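Work and Automation, handout 5: Folding as paid work

Read this before the seminar. The case is Inel, a firm that takes in laundry and does housekeeping for furnished lets. It has started using machines for part of the folding. You will need the notes from handout 2 on splitting a job into tasks.

Start with the job as it was. A housekeeper at Inel went into a room, stripped or straightened the bed, dealt with any clothes left out, and moved on. Folding was never listed as a separate task. It was done in between other things, often while talking, and the firm had no record of how long it took. Once a machine was being considered, someone had to write it down. Staff were asked to fold with a hand-held gripper so that their movements could be recorded and used for training. 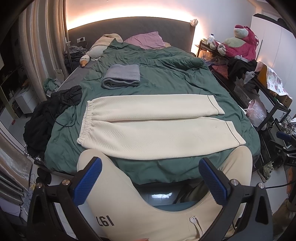
Skustcombe, December 28, 2022

Cream sweatpants folded lengthwise, laid across a green duvet with the waistband to the left and the cuffs to the right. Note the thin black piping on the cuffs, which gives an edge to line up. A person finds that edge by touch and hardly thinks about it. With the gripper, the same person has two blue textured pads to work with and has to plan where to take hold. Several of the staff said the work felt slower and more tiring for the wrist.

Note also how much else is on and near the bed: a grey towel, cables, a heap of black clothing, a large goose pillow. A folding table in a laundry has none of this. Deciding what to leave alone is part of the housekeeper's skill, and it was missing from the first task list the firm drew up.

What changed at Inel

The Destero site, where the laundry is done, had 30 staff on folding and packing. Plain flat items went to the machines from March. Clothes stayed with people. The hours did not fall much at first, but the mix did change: more checking, more clearing of jams, more odd items. In one trial week 1,117 pieces were sent back to be folded again by hand. Re-folding was paid at the old rate, and staff argued that it was a different job.

Room work went the other way. The recording sessions were added to normal shifts under the name Daza, and pay for them was settled only after the first had been held.

For the seminar

Bring a task list for a job you have done yourself. Mark the parts that a supervisor would leave out. Be ready to say who should be paid for recorded movements, and whether once is enough.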